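GRAVLEY PARISH COUNCIL

Minutes of the Meeting of the Amenities and Burial Ground Committee held in the Meeting Room, Gravley Village Hall, September 2020

Present: Councillors N. Kashyap (Chairman), P. Thorley, J. Ambrose, M. Redfern, S. Whitlock and D. Hurrell

In attendance: The Clerk; the District Councillor for Gravley and Pant (to the end of item 5); four members of the public

The meeting opened at 7.00 pm.

1. APOLOGIES FOR ABSENCE

Apologies were received and accepted from Councillor Laidlaw (work commitment).

2. DECLARATIONS OF INTEREST

Councillor Ambrose declared a personal interest in item 7 as the holder of an allotment at Rornel Lane. Councillor Whitlock declared a pecuniary interest in item 9 (b) and left the room while it was considered. There were no requests for dispensation.

3. MINUTES OF THE PREVIOUS MEETING

The minutes had been circulated. Councillor Redfern asked that in item 6 the words "north wall" be amended to "north-east wall". Subject to that correction it was RESOLVED that the minutes be approved and signed by the Chairman as a true record.

4. PUBLIC PARTICIPATION

A resident of Church Row asked when the lower gate to the burial ground would be rehung. She reported that it had been tied open with cord for most of the summer and that dogs were getting in. The Chairman replied that the gate would be dealt with under item 6.

A resident of Pant Road spoke about the hedge beside the footpath leading to the recreation ground. The growth had narrowed the path and people with pushchairs were stepping into the carriageway. The Clerk confirmed that the hedge belonged to the adjoining landowner and that a letter had been sent. A second letter would now follow, with a copy to the highway authority.

A third member of the public asked whether the Council would consider allowing wild flowers to be sown on the bank below the war memorial. Members were sympathetic. The Clerk was asked to place the matter on the agenda for the next meeting so that the views of the Royal British Legion branch could be sought in the meantime.

5. DISTRICT COUNCILLOR'S REPORT

A written report had been circulated. In answer to questions, the District Councillor said that the consultation on garden waste collections had closed and that the results were expected before the end of the year. She had raised the broken drain cover outside the former bakery and had been given a reference number, which she passed to the Clerk. Councillor Thorley asked that the matter of standing water at the Pant turning also be pursued – the gully had been reported on previous occasions and had not been cleared.

The District Councillor was thanked and left the meeting.

6. BURIAL GROUND

(a) Lower gate. The Clerk reported that the hinge post had rotted below ground level and that rehanging the gate on the present post was not practical. Two quotations had been obtained for a new oak post, fitting and rehanging. It was RESOLVED to accept the lower quotation, the work to be met from the burial ground maintenance budget.

(b) Memorial safety inspection. The Clerk presented the results of the inspection carried out over the summer. Of the memorials in the old section, 88 had been tested by hand. Of these, 18 required attention and 10 of that number had been laid flat or staked as a precaution. Notices had been fixed beside each one. Letters had been sent where an address for the family was held. Members discussed the length of time that should be allowed for a reply. It was RESOLVED that families be given until the end of December to respond, after which the Committee would consider making the remaining memorials safe at its own cost.

(c) Yew trees. Councillor Hurrell reported that the larger yew was now touching the roof of the lychgate and that slates had been disturbed. Consent would be needed as the trees stand within the conservation area. The Clerk was asked to submit the notice and to obtain a price for the work.

(d) Register of burials. The Clerk reported that copying the old register was almost complete. The original volumes would be returned to the county archive once the entries had been checked. Councillor Redfern offered to assist with checking the earlier pages, where the handwriting is difficult, and the offer was accepted with thanks.

7. ALLOTMENTS, RORNEL LANE

Councillor Ambrose had declared an interest and took no part in the vote.

(a) Waiting list. The waiting list had grown over the spring and summer. Two plots had been given up and re-let. Members discussed whether full plots should be divided into halves when they become vacant. Councillor Whitlock was in favour, as a half plot was more manageable for a beginner. Councillor Thorley was concerned that established families on the list were expecting a full plot. It was RESOLVED that new tenants be offered the choice of a full or half plot for a trial period of one year.

(b) Water. The trough nearest the lane had been leaking at the ball valve. A tenant had carried out a temporary repair. The Clerk was asked to arrange a permanent one and to have the supply turned off and the pipes drained before the first hard frosts.

(c) Bonfires. A complaint had been received from a neighbouring property. The tenancy agreement permits bonfires between October and March only. The Clerk would remind all tenants in writing.

(d) Rents. It was RESOLVED to increase rents by 10 per cent from the next renewal date, the last increase having been made four years ago. Tenants would receive the notice required under the agreement.

8. RECREATION GROUND AND PLAY AREA

(a) The play area had been reopened in July with signs in place at each entrance. The Clerk reported that the signs had twice been removed and replaced.

(b) The annual inspection report had been received. No high risk items were identified. The inspector drew attention to wear in the chain links of the junior swings and to moss on the safety surface beneath the climbing frame. It was RESOLVED to purchase new chains and to have the surface cleaned.

(c) The football club had asked to use the pitch for training on one additional evening each week. Members had no objection provided that cars were not parked on the grass beside the pavilion. The Clerk would write to the club secretary accordingly.

(d) Councillor Hurrell asked whether the bench given in memory of the late village schoolmaster could be moved to a drier position. The family had been consulted and was content. AGREED.

9. VILLAGE HALL

(a) Meeting Room. The Clerk confirmed that bookings had resumed on a limited basis and that the conditions of hire had been revised. Hirers are now asked to wipe down tables and door handles before leaving.

(b) Boundary fence. Councillor Whitlock left the room. Members considered a request from the owner of the adjoining property to replace the shared fence. The deeds show the fence to be the responsibility of the Council. It was RESOLVED that the request be approved in principle and that prices be sought from Stamar and one other local contractor. Councillor Whitlock returned.

(c) Heating. The boiler had been serviced. The engineer advised that the thermostat in the lobby be moved away from the outer door. The cost was within the Clerk's delegated limit and the work had been ordered.

10. CORRESPONDENCE

Letters and emails received since the last meeting had been listed and circulated. The letter of thanks from the Gravley and Pant Gardening Society was noted. A request for a grant from the church flower fund was referred to the Finance Committee.

11. ITEMS FOR THE NEXT AGENDA

Wild flowers on the memorial bank; yew trees; winter opening hours of the burial ground; Remembrance arrangements.

There being no further business, the Chairman thanked members for attending and closed the meeting at 8.50 pm.

Signed .............................. Chairman
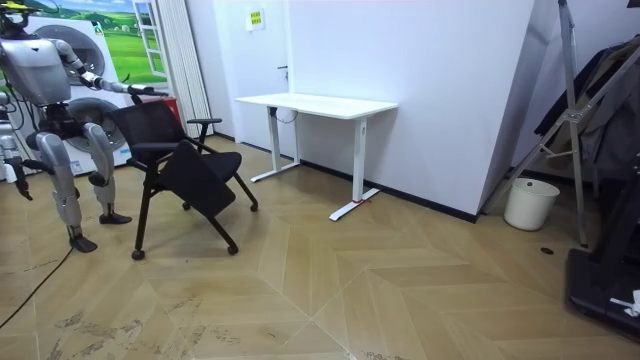
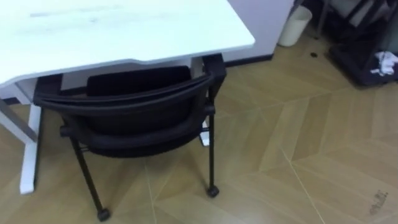
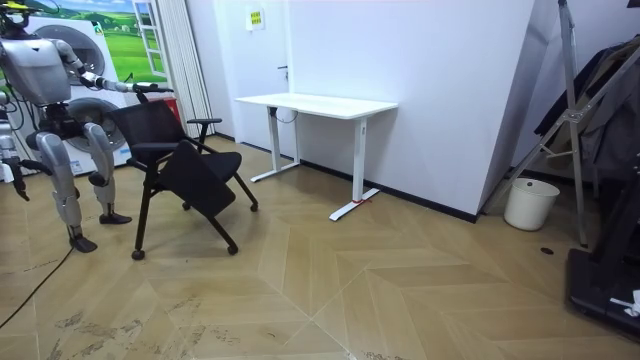
The black office chair, with the white desk in the second picture.

Minutes posted by Naveen Kashyap
Gravley Parish Council | Committees | Amenities and Burial Ground

These minutes remain in draft until approved at the next meeting of the Committee. Corrections should be sent to the Clerk in writing. Paper copies may be read on the noticeboard beside the village hall or requested from the Clerk, and copies in large print can be supplied.

Members of the public who wish to speak at the next meeting are asked to give their name and subject to the Clerk beforehand. Each speaker is allowed three minutes. Questions which cannot be answered at the meeting will receive a written reply.

Allotment tenants with an enquiry about the rent increase should quote their plot number. Families who have received a letter about a memorial in the old section are asked to return the enclosed form, even where no work is intended.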